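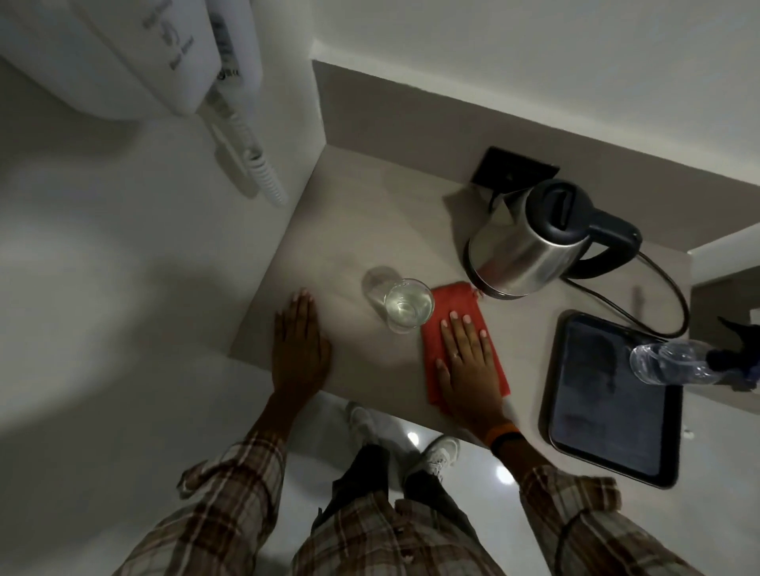
Older adults with mild hand eczema who switched from daily steroid cream to a plain moisturizing ointment after the first month had no more flare-ups than those who stayed on the steroid, according to results shared with members of the Ambrosio skin health network on 11/10/24.

The trial, known as Takside, followed 74 adults at 3 outpatient clinics. All of them used a low-strength steroid cream once a day for four weeks. After that, half kept using the cream and half changed to a fragrance-free ointment, applied morning and night. Neither group was told to change anything else about their routine, and both were given the same advice on gloves and hand soap.

By the end of the follow-up period, flare-ups were about as common in one group as in the other. People using the ointment reported less stinging when they washed their hands, and fewer of them had thinning skin on the backs of the fingers. Itching at night was the one measure on which the steroid group did slightly better.
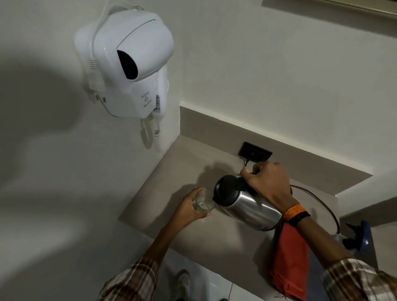
“The first month of treatment matters, and we are not suggesting anyone skip it,” said Imelda Policarpio, who led the study at the Girkamier clinic. “What we wanted to know was how long a person with a mild case has to stay on the cream once the skin has settled.”

The study has limits. It was small, and patients knew which product they were using. People with severe eczema, open sores or a known contact allergy were left out, so the results do not apply to them. Some patients also missed visits, mostly in the second half of the trial, and their last recorded scores were carried forward.

A larger trial is planned to open in January, with a goal of 2000 patients. It will include people who wash their hands many times a day for work — kitchen staff, cleaners, nurses — a group that made up only a small part of Takside.

Members who use a prescription cream should not stop or change it without talking to the person who prescribed it. The Patis help line can send a printed copy of the study summary, in regular or large type, to any member who asks.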